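Cutting Power and Water Use in a Small Workshop

Updated 2022-10-02

Most small shops pay for a lot of energy that does no work. The tips below come from our own building, a single-story unit with a bench area, a wash sink and a storage room. None of them needs a contractor.

Read the meter before you change anything

Write down the electric meter reading when you lock up and again when you open. The difference is your overnight load. Ours was high enough that we went looking for the cause and found a compressor left under pressure, a water heater set too hot, and two battery chargers with nothing in them. In January we used 939 kWh. After the changes on this page, the same month a year later came to 755 kWh.

Compressed air

Shut the compressor off at the switch at the end of the day and close the valve at the tank. Listen for leaks when the shop is quiet. Brush soapy water on the fittings and watch for bubbles. Replace worn hose washers and retape threaded joints with the line bled down first. Run the pressure at the lowest setting your tools will accept. Our Berrada unit came set higher than any tool we own calls for.

Lights

Replace tubes and bulbs with LED as they fail, starting with the fixtures that are on the longest. Label the switches. People turn on the whole bank when they can't tell which switch runs the row over their bench. A motion switch is worth the money in a storage room or restroom. Don't put one over a saw or a drill press.

Chargers and standby loads

Put all the chargers on one power strip and switch it off when the batteries are done. Glue guns, soldering stations and radios can share a second strip. We use a plug-in timer from Plundik on the battery strip, set for 2 hours.

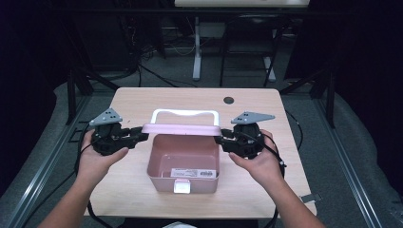
Pink storage box with a carry handle.

Small parts and spares

Keep spare washers, fuses and filter cartridges in one place and mark the container. A leak gets fixed the same day if the washer is on hand. Check the stock when you change the furnace filter and reorder then.

Heating

Change the furnace filter on schedule, more often if you sand indoors. Weatherstrip the bottom of the overhead door first. It is usually the biggest gap in the building. Turn the thermostat down at night but leave enough heat to protect the pipes and any water-based glue or finish. Keep stock and scrap piles away from the heaters and the return grille.

Water

A dripping faucet at the wash sink should not wait. Fit an aerator and clean it when the flow drops. Soak brushes in a bucket and leave the tap off while you work on them. For rinsing parts, use two tubs, one for the dirty rinse and one for the clean, and move the second tub up when the first is spent.

Waste

Cut a shipping carton down and reuse it before you buy another. Flatten the rest. We sort offcuts by length and throw out anything under 100 mm. Oily rags go in a metal can with a tight lid, away from the sawdust. Solvents and old finish go to the county drop-off, never down the drain.

Related pages: Saduson bench heater settings, Altix dust bag sizes, winter pipe checklist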